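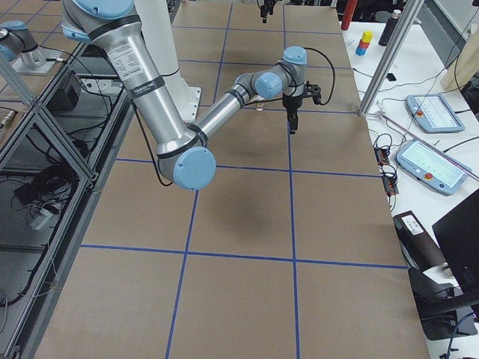 Table layout, paper covering with blue tape grid

Gunatley Workroom
Minutes of the table layout meeting, 2019-09-19

Present: Kartini Tambunan (chair), Sombat Yensuk, Xu (minutes)
Apologies: Birow

1. Minutes of the previous meeting
Agreed as a correct record, with one change. Under item 4, "replace tape" should read "replace tape and re-mark". The other entries under item 4 stand.

2. Matters arising
The tape order placed in June was delivered in full: 187 rolls, 20 m each. Two rolls were set aside with crushed cores. Lolness has agreed to credit both. Stock is to be kept flat in the grey cupboard and not on the windowsill, where the last batch went sticky along the edges.
The request for a second straight edge is carried over. Birow has the quotation.

3. Paper covering
The chair reported that brown kraft paper remains the standard covering for the large table. It is cheap, takes tape well and can be changed in one go. Two faults were recorded since the last meeting: paper lifting at the ends, and a ridge where two lengths overlap. The ridge matters more, as a line taped across it does not lie flat and soon comes away.
It was agreed that overlaps will in future fall under a tape line wherever the roll width allows. Paper will be cut the day before and left under weights overnight. Anyone finding a tear longer than a hand's width should report it and leave it unpatched until the whole sheet can be looked at.

4. Grid lines
Long lines are to be laid first, then the cross lines, each in a single run from edge to edge. Joins in the middle of a run are not allowed on new work. Existing joins may stay until the next change of covering.
There was some discussion of how square the crossings need to be. The layout sheet asks for right angles but gives no tolerance, and the two people who lay the tape have been using different methods. One measures from the table edge at both ends of each line. The other measures once and then works from the line before it, which is quicker but carries any error across the table. The chair proposed measuring from the edge in every case, with the diagonals of the first rectangle checked before going further. Tape is to be overlapped at crossings and not cut back, as trimming with a knife marks whatever lies beneath.

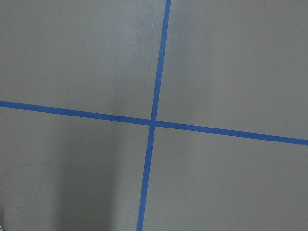 Sombat Yensuk said that he would accept measuring from the edge, but only if the edge itself was checked first. On the old table one long side had been out by 3 mm from end to end, and every line taken from it had been wrong by some part of that. He would sooner snap one centre line and measure outwards. He also asked that the layout sheet state which side of the tape the dimension is taken to, as this had caused two tables to be re-laid.
The chair agreed to both points. Dimensions will be taken to the left side of the long lines and the near side of the cross lines. The centre line method will be tried on the next table and the result brought back.

5. Drawn marks
At present outlines inside the rectangles are drawn by hand, straight on to the surface, in whatever is within reach. The sheet says only "mark position". Shapes drawn freehand vary from one person to the next, and a thin dark line on grey can be hard to find under the ceiling lights. Against that, a drawn line adds no thickness and does not lift, and small curved shapes cannot be followed with tape at all.
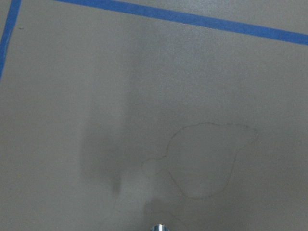

It was agreed to keep drawn outlines for curved shapes and to use tape for straight boundaries only. Soft pencil is preferred. Marker is allowed on paper coverings that are due to be changed. Old outlines are to be removed before new ones are drawn in the same rectangle – the chair noted that this is already in the sheet and is not being done. Surfaces should be wiped before marking, as grit under the pencil breaks the line.

6. Actions
Kartini Tambunan: revise layout sheet, sections 2 and 3.
Sombat Yensuk: lay centre line on next table and record the diagonals.
Xu: confirm credit note with Lolness.
Birow: quotation for straight edge.

7. Any other business
The tape dispenser blade is blunt. Xu to order a replacement.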